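Cirkville Solar and Storage Site
Periodic safety inspection checklist with comments
Inspection date: November 22, 2023
Site operator: Drargate Renewables
Asset owner: Heydari Infrastructure Fund
Inspector: Huệ Hầu
Work order: 3889
Previous inspection: September, same scope

Status codes: OK = meets requirement. OBS = observation, correct at next planned visit. ACT = action required before the stated deadline. N/A = not applicable.

1. Site access and perimeter

1.1 Main gate, lock and hinge condition – OK
1.2 Perimeter fence, fabric and posts – OBS
Fabric lifted at the foot of the north run, near the drainage swale. Gap is large enough for small animals. Tie down and backfill.
1.3 Warning signs present and readable – OK
1.4 Access road passable for fire apparatus – OK
Gravel was regraded after the September visit. Item closed.
1.5 Emergency contact board current – ACT
Board still shows the contact number of the former operator. Replace within two working days. The owner's lender asked for this under the transfer conditions and it should have been done at handover.

2. PV array

2.1 Module glass, visual – OBS
Cracked module in row 20, lower table. No exposed conductors. Tag in place. Replacement held in spares container.
2.2 Racking bolts, torque marks aligned – OK
Sampled rows only. See sampling plan.
2.3 DC connectors seated, no discoloration – OK
2.4 Cable management below tables – OBS
Ties brittle on the south-facing edge. Replace with UV-rated ties. Stainless clips are acceptable where the cable does not rub against the rail.
2.5 Vegetation clearance – OK
2.6 Array grounding conductors continuous – OK

3. Inverters and transformers

3.1 Enclosure doors, gaskets and locks – OK
3.2 Air filters – ACT
Filters at inverter 2 clogged. Unit was derating at midday according to the event log. Replace within 20 days and record the pressure drop before and after.
3.3 Transformer oil level and temperature gauge – OK
3.4 Transformer containment free of standing water – OBS
Shallow water in containment. No sheen. Drain under the site procedure and log the release.
3.5 Arc flash labels present – OK
3.6 Lockout points identified – OK
Tested with the operator's technician. Lock and tag applied and removed in the correct order.

4. Battery storage

4.1 Container exterior, corrosion and seals – OK
4.2 Gas detection, calibration in date – OK
4.3 Smoke detection and alarm panel – OK
Panel clear of faults. Remote signal confirmed by phone with the control room.
4.4 HVAC operating, both units – OBS
Lag unit starts late. Setpoint differs from the commissioning sheet. Operator to confirm which value is correct before anyone changes it.
4.5 Coolant lines, leaks or staining – OK
4.6 Clearance between containers kept free – ACT
Pallets stored between containers. Remove on day of inspection. Pallets were moved by the operator before the inspector left site, so the action is closed, but the same finding was made in September. A painted keep-clear zone is recommended.
4.7 Emergency stop accessible and labeled – OK

5. Spare parts and supplier documents

5.1 Spares list matches container contents – OBS
List shows 135 string fuses. The box label shows a different part revision. Brolis to confirm in writing that both revisions are interchangeable.
5.2 Replacement module certificates on file – OK
5.3 Supplier factory inspection report on file – OK
Report covers the racking hardware supplied by Brolis. Scope is limited to the production line and final packing. It does not cover coating thickness, and the owner should request that record separately. 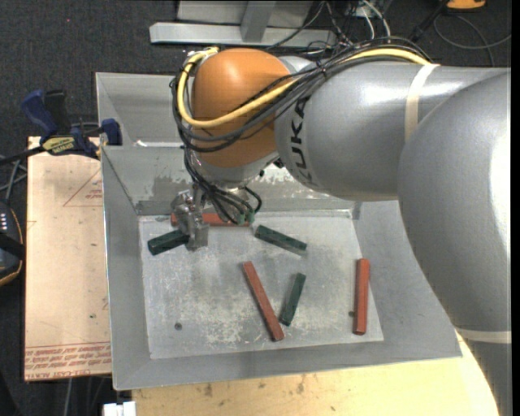
5.4 Supplier warranty terms transferred to new owner – ACT
Signed assignment not in the file. Without it a claim for the module at 2.1 may be refused. Owner to supply a copy before year end.

6. Records and training

6.1 Site logbook entries complete – OK
6.2 Technician qualifications current – OK
6.3 Emergency response plan reviewed with local fire department – OBS
Plan reviewed, but the site drawing attached to it predates the second battery row. Issue the current drawing and withdraw the old one from the gate box.
6.4 First aid kit and eyewash in date – OK

General comments

Overall condition is acceptable for continued operation. Findings at 1.5, 3.2 and 5.4 remain open. The operator should return evidence of closure by photo or signed record, with the item number on each page. OBS items will be checked again at the next periodic visit and will be raised to ACT if unchanged.

Signed: Huệ Hầu, inspector
Copies: Drargate Renewables, Heydari Infrastructure Fund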